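Trotham Automation Hall
Open Day Safety Checklist, Cell 5 (bin picking demonstration)
Issue: November
Inspected by: Frøydis Tveit
Accompanied by: Mounir El Sherbiny (cell operator), Holger Viklund (building)
Status key: OK / OK with comment / Action / N/A

Scope
Covers the cell, the visitor line and the route from the east door. Does not cover the catering area or the Pronamex stand, which have their own sheets. Walk-through started at 7:00 and was repeated with the demonstration program running.

1. Access and visitor route

1.1 East door opens fully, no stock behind it. OK
1.2 Route to Cell 5 clear at full width. Action
Comment: Two pallets left by the Erkville delivery narrow the route at the corner. Holger to move them before doors open.
1.3 Visitor barrier in place and anchored. OK with comment
Comment: One barrier foot rocks when leaned on. Replaced with a spare during the walk-through. The old foot is tagged and in the store.
1.4 Group size notice posted at the barrier. OK
Comment: Limit is 21 per group, including the guide. School groups are to be split at the east door, before they reach the cell.
1.5 Emergency exit sign visible from the visitor line. OK

2. Stops and interlocks

2.1 Emergency stop on pendant tested. OK
2.2 Emergency stop at visitor barrier tested. OK
Comment: Guide must stand on this side of the group. Gleice Barbosa has been told and will pass it on to the afternoon guides.
2.3 Gate interlock stops motion when the gate is opened. OK
2.4 Restart requires a deliberate reset outside the gate. OK
2.5 Speed limit set for demonstration mode. OK with comment
Comment: The limit is held in the demonstration program only. If the operator loads another program, the limit must be checked again. Mounir has written this on the shift card.

3. Work area

3.1 Bins clamped to the work surface. OK with comment
Comment: All clamps hand tight and checked by pushing the bins from each side. Recheck between groups. The ends of the clamps stick out past the bins, so keep sleeves and lanyards clear when reloading blocks.
3.2 Bin condition. OK with comment
Comment: The sloping white panel inside the front bin is scraped through in a long band, and the bottom is scuffed. No sharp edges found by hand. Wear is cosmetic at present. Add to the monthly sheet.
3.3 Loose hardware on the work surface. Action
Comment: Two small black screws lying on the wood to the right of the front bin. Find out where they belong before removing them, and check the bin fixings and gripper for missing screws.
3.4 Only demonstration blocks in the picking bin. OK
Comment: Red and green blocks only. Visitors are not to hand over their own objects for the robot to pick, however often they ask. 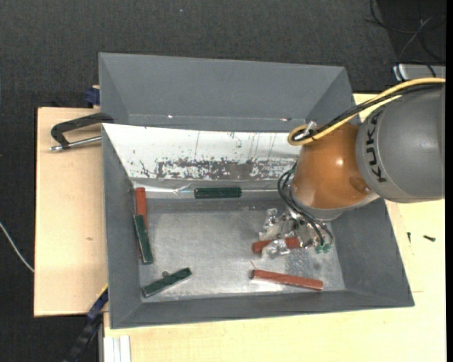
Item 3.3 has to be closed before the first group. The operator signs for it, and the signature is not to be given on the strength of a look from outside the gate. If the screws cannot be matched to a part, hold the demonstration and call Joaquín Gaete on extension 2359.

Reloading is done with the arm parked and the gate open. The operator carries the pendant in and brings it out again. Guides do not enter the cell, including to pick up a dropped block.

4. Arm, gripper and cables

4.1 Gripper fingers secure, no play. OK
4.2 Hoses at gripper free of kinks through the full pick cycle. OK with comment
Comment: Hoses loop close to the fingers. No contact seen over a full cycle at demonstration speed. Look again after the midday break.
4.3 Cables over the arm tied and not rubbing. OK with comment
Comment: The yellow cable makes a tight loop near the orange joint. Acceptable for the day. Joaquín to look at a longer loop at the next service.
4.4 Floor cables clear of walking areas. Action
Comment: Black and gray cables lie in a tangle on the floor behind the cell. Outside the visitor route, but the operator may step there on the way to the cabinet. Tidy and cover.

5. Staffing and briefing

5.1 Trained operator present whenever the arm is powered. OK
5.2 Guides briefed on stops, exits and group limit. OK with comment
Comment: Morning guides done. Afternoon guides to be briefed by Gleice at the barrier, with the stop button shown to each of them.
5.3 First aid kit stocked and location known. OK
5.4 Hearing protection. N/A

Open actions
1.2 Pallets at corner: Holger Viklund
3.3 Loose screws: Mounir El Sherbiny
4.4 Floor cables: Mounir El Sherbiny

Release for demonstration: withheld until the three actions above are signed.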